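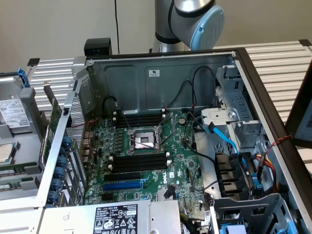 Ticket: Zelle 2, Demontage Tower-Server, Arm verliert Position beim Speicherausbau
Angelegt von: Brigitta Leitner
Angelegt am: 7. März 2022
Priorität: hoch
Status: gelöst, Nachkontrolle offen

Fehlerbild
Der Arm fährt beim Ausbau der Speichermodule zu weit in Richtung Netzteil. Der Greifer setzt neben dem Modul auf und die Steuerung bricht mit Meldung 366 ab (Kraftgrenze Z überschritten). Betroffen sind nur die Dell-Tower. Flache Gehäuse laufen auf derselben Zelle ohne Abbruch durch. Nach Quittieren und Neustart des Programms tritt der Fehler am nächsten Gehäuse wieder auf.

Zelle
Arm und Steuerung von Otetti, Ablaufprogramm Jaline, Greiferbacken von Brikby. Gehäuse liegend, Seitenwand ab, Netzteil zur Bedienerseite. Letzte Wartung im September, dabei Backen getauscht, Arm nicht ausgebaut.

Eintrag 1, Leitner
Referenzfahrt wiederholt, alle Achsen in Ordnung. Backen auf Spiel geprüft, nichts gefunden. Schrauben am Flansch nachgezogen, waren fest. Programm mit halber Geschwindigkeit gestartet, Abbruch an derselben Stelle. Backlash im Handgelenk schließe ich damit vorerst aus.

Eintrag 2, Leitner
Kraftgrenze probeweise angehoben, Trockenlauf ohne Gehäuse. Kein Abbruch, aber der Versatz bleibt. Grenze wieder auf den alten Wert gesetzt. Bitte nicht dauerhaft hochstellen, sonst drückt der Arm auf die Platine durch.

Eintrag 3, Spätschicht
Zweite Charge Tower aufgelegt. Gleiches Verhalten. Zelle für Tower gesperrt, flache Gehäuse laufen weiter.

Eintrag 4, Abubakar (Fernwartung)
Protokoll der letzten 200 Zyklen ausgewertet. Der Versatz liegt immer in derselben Richtung und beträgt einige Millimeter. Das spricht gegen ein mechanisches Problem und für einen falschen Bezugspunkt. Bitte prüfen, welcher Nullpunkt im Rezept für die Tower eingetragen ist und ob die Anschläge an der Ablage verstellt wurden.

Eintrag 5, Leitner
Anschläge geprüft, sitzen auf den Markierungen. Im Rezept steht der Nullpunkt der flachen Gehäuse. Vermutlich beim Kopieren der Rezepte übernommen, im Änderungsverlauf steht dazu nichts. Nullpunkt für Tower neu eingelernt:
1. Gehäuse an beide Anschläge schieben, Arm in Handbetrieb.
2. Messspitze einsetzen und die beiden Bezugspunkte an der Gehäusekante anfahren.
3. Werte unter eigenem Namen speichern, das alte Rezept nicht überschreiben.
4. Trockenlauf über dem Gehäuse mit Sicherheitsabstand, danach mit Kontakt bei reduzierter Geschwindigkeit.

Eintrag 6, Leitner
32 Tower mit neuem Rezept gefahren, kein Abbruch. Freigabe für Tower erteilt, Sperrzettel entfernt. Altes Rezept auf schreibgeschützt gesetzt.

Offen
- Rezept auf Zelle 1 vergleichen, dort wurde am selben Tag kopiert.
- Backen nach 4.000 Zyklen auf Abrieb ansehen.
- Abubakar klärt, ob Jaline beim Start warnen kann, wenn Gehäusetyp und Nullpunkt nicht zusammenpassen.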